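4.2 Mixed containers and the problem of the remainder

Most of the writing on household sorting begins with a pile and ends with a set of labeled bins, and treats whatever happens between them as labor. We were more interested in the tray. By "tray" we mean any low, open container in which small things are spread out so that a person can get at them, and which is supposed to be emptied by the end of the session. In the Troster study we found that it seldom is. Objects that have no obvious bin stay in the tray, are joined by other objects that have no obvious bin, and in time the tray becomes a bin itself, with seniority over the others.

The 29 households that kept tidying diaries for us were asked to write down each object they picked up and put back without deciding on it. Batteries led this list by a wide margin. Toy bricks, by contrast, hardly appear on it at all. A brick belongs with bricks, and no diarist seems to have lost sleep over the matter. A battery belongs with batteries only if one is willing to say whether it still works, and our diarists were not willing. "Put back to test later" is the most frequent phrase in the diaries. The word "tested" occurs in 2 of them.

This is why bricks and batteries make such a useful pair for bench work. They are close enough in size to get in each other's way, they come to rest at every angle, and a person asked to separate them will never need to have either explained. Murakami proposed using bricks of a single color, on the grounds that a rainbow assortment invites participants to sort by color whether or not anyone has asked them to. (In our first pilot, at Gutum, someone did exactly this, with great care, and then sorted by size as well. We had asked for the batteries.) The bench layout used from July onward is given in Figure 6.
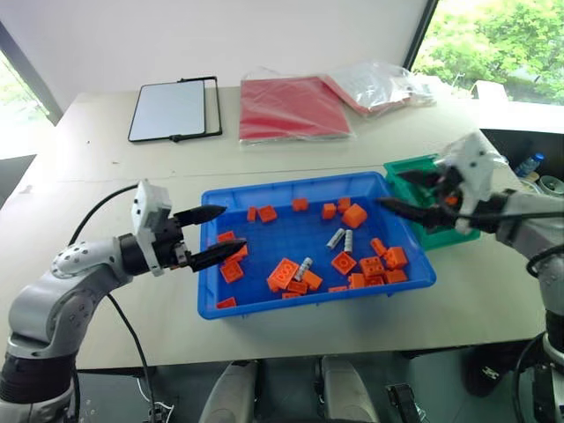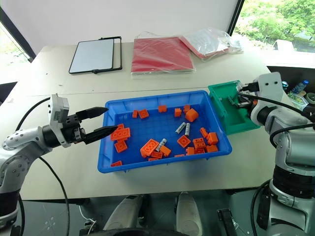 Figure 6. Orange bricks in the blue tray, with the green container beside it.

The choice of a shallow tray was argued over for longer than it deserved. Deep boxes are what people own. A deep box, however, lets the person working from it dig, and digging is a separate activity with its own satisfactions, most of them loud. In a shallow tray the whole problem is on view and the sorter has to choose where to begin. Mollah's earlier notes from the Vimangate toy library describe two ways of beginning, which she calls "grazing" and "hunting." Grazers take whatever lies nearest and deal with it. Hunters pass over any number of bricks to reach a battery on the far side, apparently feeling that the odd thing out has been asking for trouble.

We expected hunters to finish sooner and to be pleased with themselves. They were certainly pleased with themselves. Their difficulty came afterward, with a tray of bricks that now looked finished, being all of one kind, and that several of them walked away from on those grounds. Under the instructions as written, a tray with bricks still in it was a tray that had not been sorted. Under the instructions as most people heard them, the foreigners had been removed and the job was done. We have since rewritten the instructions, and we report the results from both wordings in Section 5 so that readers can see how much of our finding was grammar.

Two practical remarks for anyone repeating the work. First, the destination container should stand right next to the tray. When Saha placed it at arm's length, participants began collecting a handful before each trip, and the handful brought in a new category of its own, namely things dropped on the way. Second, small flat bricks should be kept in the set even though everyone complains about them. They lie against the rim and are awkward to get a fingertip under, and they are left until last with great consistency. A set without them produces tidy numbers and tells us very little about the bottom of anyone's toy box.

We make no claim that the tray resembles a home. It lacks the hair ties, the single domino and the key to a suitcase long since given away, all of which appear in the diaries and none of which we felt equal to. The remainder in a real household is an open class. Ours has one member, and even that one, as the diaries show, can be put off more or less indefinitely.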